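Family survey FAQ

I run the parent survey for Camton Elementary, and my inbox fills up with the same questions every January. So I finally wrote the answers down in one place. If yours isn't covered, email me!
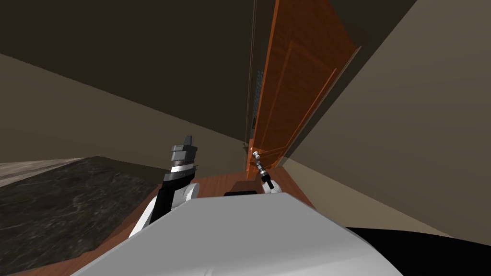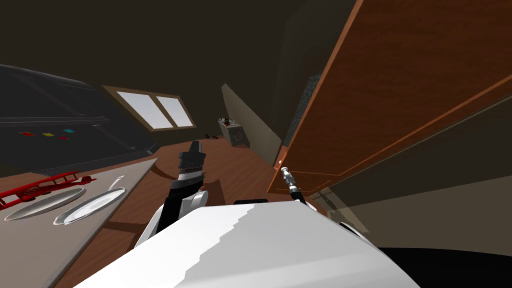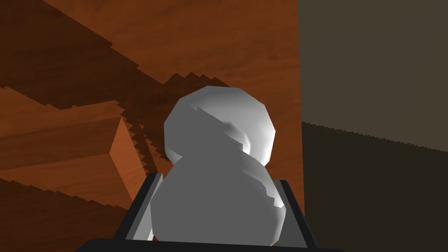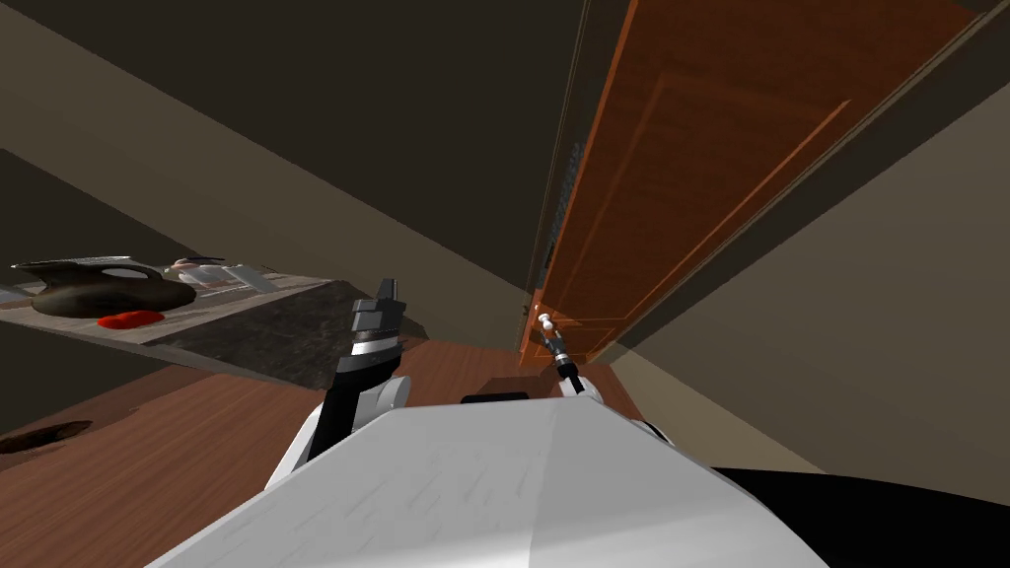
Who gets the survey?
Every family with a child enrolled in the Costa school district. Last year we sent out 2,870 links and got 2,819 forms back, and I'm still bragging about it to my sister.

I have three kids at two schools. Do I fill it out three times?
Sorry, but you fill it out once per school, so twice for you. There's a box near the top where you can list all your kids at that school.

How long is it?
There are 37 questions. Most of them are just a click, and you can skip any you don't care about. The comment box at the end is the part I read first (with coffee).

Will my child's teacher see what I wrote?
Teachers get the totals for their grade. Comments go to the principal without your name on them — unless you sign them, and some people do.

The link says it expired. Now what?
Links last six weeks. Write to me and I'll send a new one, usually before 6 p.m. the same day. Please don't borrow your neighbor's, it only works for one family!

What's Wundix? I got an email from them and thought it was spam.
That's the survey site we use now. We had Widitz before, and I miss its big green buttons, but it kept logging people out halfway through.

Can I do it on paper?
Sure. Pick up a form at the front office and drop it in the blue box by the sign-in sheet. I type those in myself, so neat handwriting is very welcome.

Can I change my answers later?
Yes, until the survey closes. Open the same link and your old answers should still be there.

When do we see the results?
In March, on the school website. I also print a few copies for the front office — ask at the desk if you'd like one to take home.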